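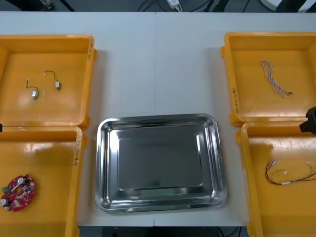 Koech Street Supper Club -- Minutes, Saturday, October 19, 2019

I said I'd take notes again, so blame me for the spelling. We had 15 people in Fotini Economou's kitchen, which seats maybe half that. Started late on account of the coffee.

Old business

June minutes approved without anybody reading them, as far as I could tell. Cường Kim wanted it put down that his pickled carrots did NOT explode, they "leaked." So noted!

Soup night

Most of the evening went to this. We agreed on three soups: the lentil, Fotini's chicken and lemon, and a squash one that I somehow offered to make (I've only ever done it for four people, and now it's for a crowd). Cường thinks we should freeze the stock ahead of time. Fotini says her freezer is full of phyllo until Thanksgiving. I've got room in mine if I move the blueberries, so the stock is coming to my house.

Bread: we're baking our own, 20 loaves. Somebody asked about just buying rolls and there was a bit of a silence. Moving on.

The big pot

The old Brunosier pot has a wobbly handle and I don't trust it with hot soup. Cường found a Zallura one, secondhand, for $17, lid included. Everybody voted yes before he finished talking. He'll pick it up and I'll pay him back out of the cookie tin.

Recipe swap

We have more than 200 cards in the box now and they're a mess -- I found a meatloaf under Desserts. I'm taking the box home to sort it. If you wrote "bake until done" on a card, I may be calling you. My daughter has already claimed the gingerbread one, so don't panic if it's missing for a week.

Other stuff

Whoever left the blue casserole dish at my place, it's on the porch.
Fotini would like her good ladle back.
No walnuts in anything for soup night, please. Put pecans in if you have to, but label it.

Next meeting is at the Drakero Hall kitchen, same time. Cường is bringing cornbread. We quit when the apple cake ran out.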